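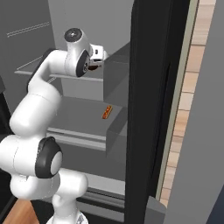
Chapter 7
Mare Families and the Keeping of Stud Records

Search this book Enter a term Go

A horse is commonly introduced by the name of its sire. Sale catalogs print the sire in large type, and buyers who remember nothing else about a pedigree will usually remember him. Breeders of long experience tend to begin at the other end of the page. They look first at the dam, then at her dam, and so on down the bottom line until the written record stops. The horses joined by that line make up a mare family, and the study of such families is the subject of this chapter.

The reasons for this interest are partly practical. A popular stallion may sire several hundred foals in his lifetime, and his influence is spread across many farms with different land, feed and management. A mare will seldom produce more than a dozen. Her daughters often stay on the farm where they were born, and a breeder can watch four or five generations of one family grow up in the same pastures. Faults and strengths that would be hard to trace through a stallion's scattered offspring become easier to see.

7.1 What is meant by a family

In this book, a family is the group of horses that descend from one foundation mare through an unbroken line of females. Colts belong to the family of their dam but do not pass it on. Two half sisters by different sires are members of the same family; two half sisters by the same sire, out of unrelated mares, are not. Students often confuse this term with "line," which we reserve for descent from father to son.

A large family is usually divided into branches, each named for the mare at its head. The choice of that mare is a matter of judgment. Some studs open a new branch whenever a daughter has produced a champion. Others wait until she has at least three breeding daughters of her own. Either rule may be used, provided that it is written down and followed.

7.2 The Skullutstead herd book

Much of the material in this chapter is drawn from the herd book of the Skullutstead stud, which bred riding and show horses on the low meadows east of Skorkbridge. The book holds 2699 entries. Of these, 311 are broodmares, and every one is assigned to one of 7 families. The stud never owned more than 700 acres, and in dry years the young stock was sent to rented grazing at Pisirside from June until the first frost.

The book is useful to the student for its plainness. Each mare has a single page giving her color, markings, height, sire and dam, followed by a line for each year of her breeding life. Years in which she was not covered, or did not hold, are entered as carefully as the years in which she foaled. Many stud books of the same kind leave these years blank, and the reader cannot tell a rested mare from a barren one.

The best known of the seven families descends from the gray mare Shawky. She was bought as a four-year-old, had a modest show career, and produced nine foals – six of them fillies. Five of the fillies were kept. Her page, and those of her daughters, are used for the worked pedigrees in Section 7.4.

7.3 Limits of the method

A mare family is a record of descent, and descent alone does not explain quality. After six generations, the foundation mare is one ancestor among sixty-four in that row of the pedigree. Her name may still carry weight with buyers, but most of what a foal inherits has come from elsewhere. A family that keeps its reputation over a long period has generally been well managed for that long: its daughters were chosen with care, and they were sent to suitable stallions.

The student should also allow for error. Foals were sometimes entered weeks after birth – from memory – and mares of similar color were confused. Where two sources disagree, both readings should be kept in the notes until a third can be found.

Related chapters
Chapter 5: Reading a Five-Generation Pedigree
Chapter 6: Selecting the Stallion
Chapter 8: Care of the Older Broodmare
Appendix B: Blank Forms for Mare Records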